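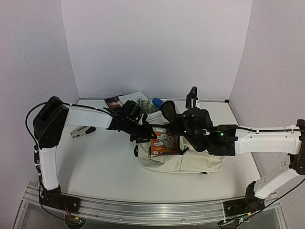 Session 7: The Soft Bag Problem
Whitfield Evening Classes, Getting Out the Door
Handout, revised August 14, 2023

Okay, tote bags! I've been looking forward to this one since we finished suitcases, and I know a few of you have been dreading it, going by the groans when I put it on the board. A suitcase does half the work for you. It has walls and a floor, and when you put a sweater in the left corner the sweater is still in the left corner when you get to Beltton. A cloth tote has none of that. You put it down and it slumps over, the mouth closes up, and then you're standing there holding it open with one hand and feeding things in with the other, which is how keys end up under everything.

I'm going to stick to the plain kind tonight: fabric, open top, a strap or two, no compartments. A cream one with something orange poking up out of it is exactly what I mean. If yours has zippers and a padded sleeve you're welcome to follow along, but some of this won't apply and you'll be bored by the second section (sorry).

What you need in front of you

Your own bag, emptied all the way out. Please really turn it over and shake it. Last time half the room "emptied" their bags and left the receipts in.

Whatever you carry on a normal day. If you don't know what that is, bring the lot and we'll sort it on the table.

One flat thing, like a magazine or a thin booklet. One small hard thing, like a glasses case. I'll keep coming back to those two because between them they cover most of what goes wrong.

Part one: flat things go first

Here's the bit I care about most. Paper wants to stand up in a tote, and you should let it, but it has to go against one side of the bag, the side that will be next to your body. I've watched people drop a magazine in last, on top of everything, and it curls over the water bottle and by the afternoon it has a bend in it forever.

Standing it against the side gives you a wall. It's a floppy wall if it's one booklet and a pretty good one if it's two, and everything you put in afterward has something to lean on. A magazine left lying on the table behind the bag is a magazine you'll go back into the house for, so get it in early.

Now, which way up? I go back and forth. Spine down is kinder to the pages. Spine up is easier to grab. With anything stapled I go spine down and live with the fumbling. With a single card it doesn't matter at all, and I'd go by whichever side you'd recognize fastest. Something loud is handy here. An orange cover with cartoon speech bubbles on it, sticking up out of a pale bag, is about as easy to find as paper gets, and I'd put it right at the front of the paper stack for that reason alone. My own notebook is gray and my bag lining is gray and I've only got myself to blame.

How far should it stick up? A little is fine. If more than a third is out, it'll catch on door handles, and it'll pull the mouth of the bag to one side every time you set it down. Then it needs a bigger bag, or it needs to ride under your arm.

Exercise. Stand your flat thing in the bag, let go, and watch where the bag falls. Pick it up by the strap and set it down again. Do that a few times. Most bags fall the same way each time, and once you know which way yours goes you can put the paper on the other side and it'll prop things up a bit.

Part two: the weight question

I said I'd bring numbers and I did, out of my own kitchen with my own scale, so treat them as mine and weigh your own stuff. My glasses in their case come to around 100 grams. The magazine I had lying by the couch was 200. The water bottle, half full, was 300, and I'd have sworn it was double that. Weigh the bag by itself too, while you're at it. I didn't, and somebody is going to ask me.

What I want you to notice is how little any of it is one at a time. The strap digs into your shoulder on account of where the weight sits, and in a tote it always ends up at the lowest point of the sag. So put the heavy thing in the middle of the bottom on purpose, with the paper already standing beside it. If you've got two heavy things, one at each end, and the light stuff between them.

(Lorenz Oberholzer asked me in March whether you could put a piece of cardboard in the bottom. Yes! Cut it a bit smaller than the base and round off the corners with scissors so they don't poke the fabric. I should have put it in the first version of this handout and I forgot, so it's here now, Lorenz.)

Part three: small hard things

This is where a glasses case comes in, or a mint tin, or whatever you carry that's stiff and would be annoying to lose. They're small enough to sink and smooth enough to slide, and they go straight to the bottom corner, where you can feel them through the cloth and can't get at them.

Three places I've tried, in the order I tried them.

Loose in the bag, on top. Works until you walk somewhere.

In a small pouch with other things. Works very well, and the only trouble is that I then have to open the pouch and then open the case, and when I want my reading glasses I'm usually holding a menu.

Upright between the paper and the side of the bag. This is what I do now. The paper pins it, the rounded end goes up, and you can find it by touch. It does need the paper to be there, so on a day with no magazine I go back to the pouch.

A word on color and so on. If you're buying a case, think about a see-through one. My old case was solid black, and more than once I carried it all the way to Kiltau and opened it at the counter and there was nothing inside but the cleaning cloth. With a translucent case you get enough of a look at the dark shape to know something's in there. You can't always tell which pair it is, mind you, since tinted plastic turns everything the same color. If you own two pairs, a sticker on the outside beats squinting.

Scratches will happen on glossy plastic and I've stopped minding. Better the case than the lenses. But don't let keys share the corner with it.
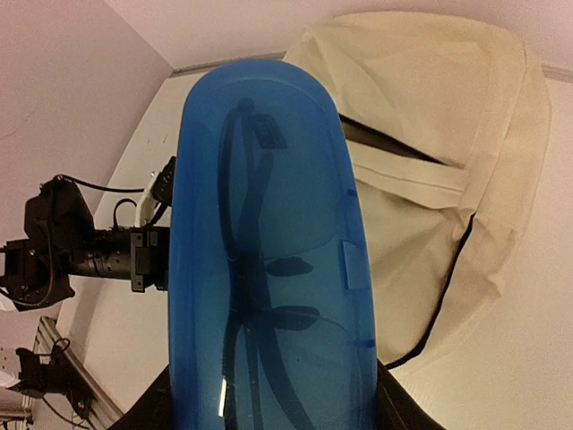
Kenji Abernathy would rather carry a soft sleeve, and wrote me a long note saying so after he read the first version of this handout. His point was that a stiff case takes up the same room whether or not the glasses are in it, and that on the way home, with the glasses on his face, he's carrying a box of air. He also said he has sat on his bag a grand total of once. I think once is plenty, but he's right about the box of air, and if your tote is a small one you might come down on his side. Try both for a week and tell me.

Part four: the strap and the mouth

Pull the straps up and out before you put anything in. It sounds fussy. Straps that have fallen inside get packed over, and then you're digging for the handle of your own bag, and everything you lined up so nicely goes sideways.

If the bag has a little loop on one side, use it! Clip your keys there. Mine went for years with nothing on it. Clip them so they hang outside, then the keys stay away from the plastic things and the paper, and you can find them in the dark.

As for the mouth, leave it alone. I used to recommend a safety pin across the middle and I take that back completely. It tears the fabric.

Practice for next time

Pack your bag tonight the way you always do. Leave it overnight on a table where you can see it. In the morning, before you pick it up, write down where you think each thing is, then reach in with one hand and check. Don't fix anything yet.

Then empty it and repack in this order:

1. Straps out.
2. Cardboard in the base, if you're using it.
3. Flat things standing against the body side, brightest one at the front.
4. Heavy thing, bottom middle.
5. Soft things around the heavy one (scarf, gloves, a folded shopping bag).
6. Small hard things upright, held by the paper.
7. Whatever you'll want first, on top.

Carry it for a day and do the one-hand check again when you get home. Bring both sets of notes. Messy is fine, back of an envelope is fine.

Next session is on backpacks, and we're in the smaller room at the end of the hall, so come a few minutes early if you want a seat near the table.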